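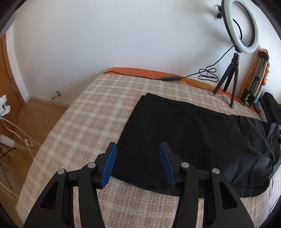 How should trousers be folded before they go into a Hetetti drawer box?
Lay them lengthwise on a flat surface, put one leg over the other, fold the hem up to just short of the waistband, then fold once more to the width of the box compartment.

4. Folding and loading trousers

This section covers long trousers in cotton, wool blend and synthetic cloth. For knitwear see section 5. For shirts see section 6. The box must be fully assembled, with both dividers fitted, before any clothing is loaded (section 3).

4.1 Preparing the surface

A made bed is suitable for folding. A table may be used if it is longer than the trousers.

1. Pull the top blanket level so that there are no ridges under the folding area. A woven or slightly fuzzy blanket is preferable to a smooth bedspread, which allows the cloth to slide.
2. Keep unfolded clothes in one heap at the side.
3. Place the empty box on the floor at the foot of the bed, label side facing you.

Note: A light-coloured blanket makes the edges of black and navy trousers easier to find. On a dark blanket, use a pale towel under the garment.

Caution: Do not fold on a bed with an electric blanket switched on. Disconnect it first and allow it to cool.

4.2 Checking the garment

1. Empty all pockets, including any flap pockets on the leg.
2. Close the zip and fasten the button or hook. An open zip can catch on the mesh lid of the box.
3. Remove the belt. Belts are stored in the narrow front compartment.
4. Check that the cloth is completely dry at the waistband and pocket linings. These parts dry last.

Caution: Damp clothing must not be placed in a closed box. The base board is coated on its upper face only and will swell if moisture reaches the edges.

4.3 Standard fold

1. Lay the trousers out lengthwise, front side up, with the waistband towards you.
2. Smooth the cloth from the waistband to the hems with the flat of the hand. Minor creases may be left at this stage.
3. Lift the left leg and place it over the right, matching the side seams. The seat will form a point at the back.
4. Fold the point inwards so that the long edge is straight.
5. Bring the hems up to the waistband, stopping 10 cm short of it.
6. Fold the doubled end over once more, towards the waistband.
7. Turn the bundle over and press down with both hands to expel air.

The finished bundle should be no wider than 14 cm for the small compartment. If it is wider, open it as far as step 4 and fold the seat point in further.

Note: Heavy denim does not hold the second fold well. Omit step 6 and lay the bundle flat in the large compartment instead.

4.4 Pressed trousers

Trousers with a front crease are folded along the crease.

1. Hold the trousers by the hems and let the waistband hang.
2. Match the inner and outer seams of each leg.
3. Lay the trousers on the bed on their side, one leg directly above the other.
4. Place a sheet of the tissue supplied across the knee.
5. Fold once over the tissue, hems to waistband. Do not make a second fold.

Pressed trousers need the full 64 cm length of the large compartment. Do not stack anything on top of them.

4.5 Loading the box

1. Start at the rear of the box. Stand each bundle on its long edge, with the folded side upwards.
2. Work forwards. Keep dark and light cloth on separate sides of the divider until the dark items have been washed several times.
3. Stop when the row stands up by itself but a flat hand can still be pushed in at the front. For trousers of medium weight this is roughly eight bundles to a row.
4. Close the lid from the back corners first, then the front. The zip should run without being forced.
5. Slide the box under the bed with the handle outwards.

Caution: Before sliding the box in, look for cables on the floor and at the back of the bed. A full box can pinch a cable against the wall or a bed leg. Move the cable clear and do not lift the box over it.

4.6 Faults and remedies

Bundles fall over when one is removed. The row is too short. Move the divider forward by one slot, or fill the space with a rolled pullover.

Lid bulges in the middle. Bundles were folded with air in them, or step 6 was omitted on thick cloth. Refold and press again.

Sharp crease across the knee. The hems were brought up too far in step 5. Hang the trousers overnight, then refold with the gap stated.

Lint on dark cloth. Shake the garment after lifting it from the blanket, and brush it before the last fold.

Replacement dividers and tissue are ordered under the names given on the parts sheet. Revised August. Text: Marlies Fankhauser. Checked: Padmavathi Kartha.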